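Section 3. Preparing the boxes

Sukard boxes are delivered flat. Please read the whole section before you fold the first one.

3.1 Before you start

1. Choose a flat, clean surface, bigger than the unfolded sheet on all sides.
2. If the cardboard was stored in a cold room, let it rest for 30 minutes. Cold cardboard can crack on the fold lines.
3. Look at the edges. Small fibres on a cut edge are normal and do not make the box weaker.

3.2 Folding

4. Bend every fold line one time by hand, gently, and let it go back.
5. Raise the walls and put the tabs in their places. Do not push a tab with a tool.
6. Look into the box from above. The floor must be flat and the inside must be free of loose pieces.

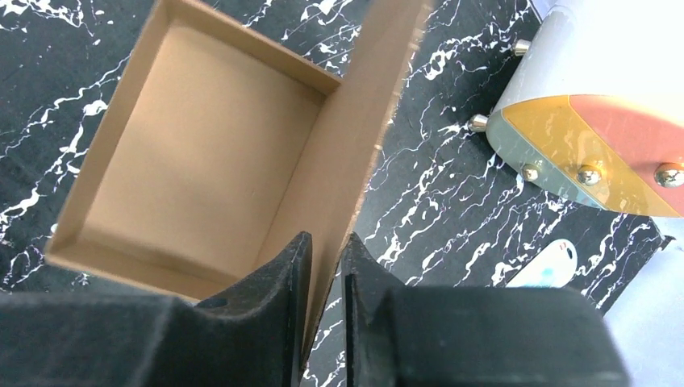 Fig. 2. Open box, plain brown cardboard, seen from above.

Note: The plain model has no printing. If you need a label, stick it after the box is closed, on the largest side.

CAUTION: Raw cardboard edges can cut the skin. Do not slide your fingers along them.

3.3 Choosing what goes in

Keep the goods near the sheet, but never on top of it while you fold. Heavy and round things should wait at the back, lying on their side, and small blister packs can lie next to them. In this way the middle stays free for the cardboard, and you see early if the box is too small.

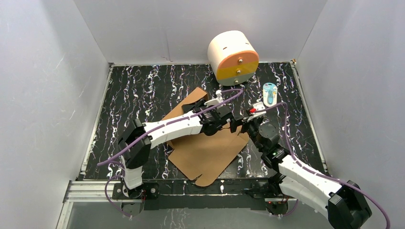 When the goods are chosen, put the heaviest one in first and fill the space around it with paper. A blister pack goes in last, with the clear side up, so that nothing presses on the plastic. The total weight must not be more than 480 grams for the small model. For other models, see the Pundex table in section 2.

Note: A box can be folded flat again and used almost 3 times. After this, please recycle it.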